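Help wanted: people who doubt desk advice
Drorent household notes, open call

I have read a lot of articles about how to set up a desk in a small home. Most of them say the same things. Clear the surface, add a lamp, put up a nice object, feel calmer. I don't believe most of it, and I would like to find out how much of my disbelief is deserved. So I am looking for two people to test the advice in their own homes over November and write down what happens.

This is a small project. It is run under the Drorent name, which up to now has mostly meant a newsletter and a long argument about shelf depth. Curkeck is putting up the money for the fee and has no say in what we print. If you come back and report that a bare desk changed your life, I'll print it. I'll also ask you some hard questions first.

Who I'm looking for

You have a desk at home in a room that also does some other job, like a kitchen, a hallway, or a bedroom. If you have a study with a door, this one isn't for you. You use the desk at least 2 hours on a normal day. You rent or own, doesn't matter. You are willing to write in plain sentences, and you don't sell furniture, organizing services, or courses about either.

I would especially like to hear from people whose desk stands near the fridge. There is a whole school of advice that says you should never work within reach of food, and I have yet to see anyone back it up with more than a feeling.

What you'd do

For the first 2 weeks, leave the desk exactly as it is. No cleaning up for my sake. Write a few lines each evening about what was on it, what was in the way, and what you went looking for and couldn't find.

For the next 2 weeks, strip it. One lamp, one upright object of your choosing, and whatever you are working on at that moment. Everything else goes in the drawers or somewhere out of the room. Same evening notes. If the drawers turn into a swamp, write that down too, since my bet is that most "clear" desks are just full drawers.

You don't have to buy anything. Please don't buy anything. If a tester turns up with a new set of matching trays I will have to throw out the results and start over.

What you'd get

A flat fee, paid in two halves, with the second half paid when the last notes come in. The amount is in the reply you'll get from us, before you agree to anything. You also get a copy of the finished write-up before it goes out, and you can correct anything you think I got wrong about your home. You can't take out the parts that are merely unflattering.

How to apply

Send a short letter to the Drorent desk, care of Pramanik, Box 2336, Grodavholm. Tell me what room the desk is in, what it's used for, and one piece of desk advice you tried that did nothing for you. Half a page is plenty. Skip the résumé. A photo of the desk is welcome if you have one, but don't tidy first.

I'll read everything myself, and I'm slow. If you haven't had an answer by the end of the month, assume the spots are filled.

White desk, small lamp, brick wall:

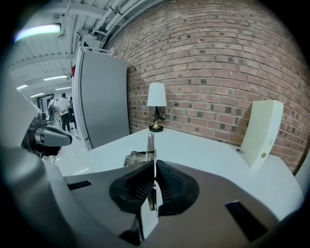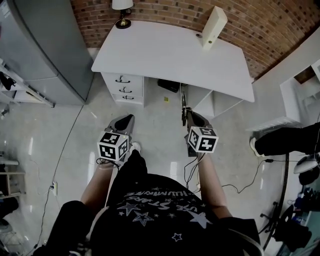 Posted by the Drorent editor

A desk with that little on top is what the second half of the test is aiming for, more or less. It has three drawers on the left and an open compartment on the right, and a refrigerator off to the left as well, so according to the articles it should be a terrible place to get anything done. I'm not convinced. I'm not convinced the lamp helps either. Your desk doesn't need to match it in color, size, or anything else, and a kitchen table with one drawer would be fine with me.

Questions about the fee or the schedule can go to the same box. Please don't write to ask which desk I recommend.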